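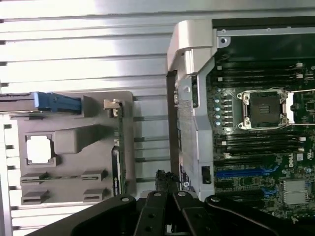
4.3 Trying the two grippers at the workstation

Most of our comparison was done on an open desktop computer with a parts tray standing next to it, and we would like to spend some time on that arrangement before we come to the scores, as it shaped nearly everything we learned. The tray holds the small things the arm has to fetch or put back, among them a square processor in a raised recess and a narrow circuit board standing on edge. We had first planned to use a bare motherboard on a bench, which would have been a good deal easier on us all, but Zsófia Borbély talked us out of it early on, and we are grateful to her. A bare board lets a gripper come in from any side it likes. A computer case has walls and rails, and it was at those walls and rails that our two grippers began to behave so differently.

The first gripper, from Musteck, moves its fingers through a pair of linkage arms. The second, from Brurkley, slides them along a straight guide. Both were driven by the same Veres controller, with the same arm speed and the same force limit, and we kept one set of taught approach poses for each. We ran 330 attempts with each gripper, spread over 11 part types. The operator was allowed to stop an attempt at any point, and a stopped attempt was scored as a failure even when the part was already in hand. This is a strict rule, and we went back and forth on it for quite a while, but it kept the scoring simple and it kept our parts in one piece.

On the tray the two were closer than we had expected. The linkage gripper was kinder to parts that stood upright, and it gave us a comfortable view past the fingertips when they were nearly closed. The sliding gripper held its height better as it opened and closed, so that a part could be gripped low down without the fingertips dipping. With the linkage gripper the tips travel on a slight curve, and we had to add a small height correction to every closing move. Noémi Dudás wrote that correction in an afternoon and then, being the patient person she is, spent most of November checking it against every pose we had taught.
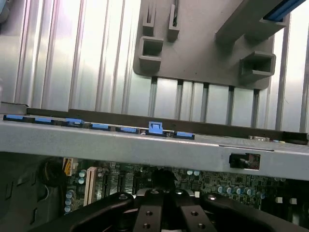
Side clearance was the measure we cared about most once the work moved to the case itself, and it is also the one that is hardest to judge from a data sheet. The width printed there is usually the width of the fingers, while the part of the gripper that gets into trouble is often further back. With the linkage design the outer arms sweep well out to either side, and in Figure 4 they take up nearly the whole bottom edge of the wrist camera's view, even though the finger plates in the middle are quite compact. The long metal bar with its row of blue clips lies just past the fingertips, and that tall upright clip near the center became our favorite target for lining up by eye. The cost is that the nearest strip of the circuit board is hidden behind the gripper, so we taught all the poses there with the hand turned 90 degrees as well, and let the operator choose between the two.

Of the 330 attempts with the linkage gripper, 250 were scored as successes. We would ask the reader not to lean too heavily on that one number, which mixes easy parts with very awkward ones. The results for each part type are given in the next section, along with the notes our operators at Piltstead kept while they worked, and we have left their wording alone wherever we could.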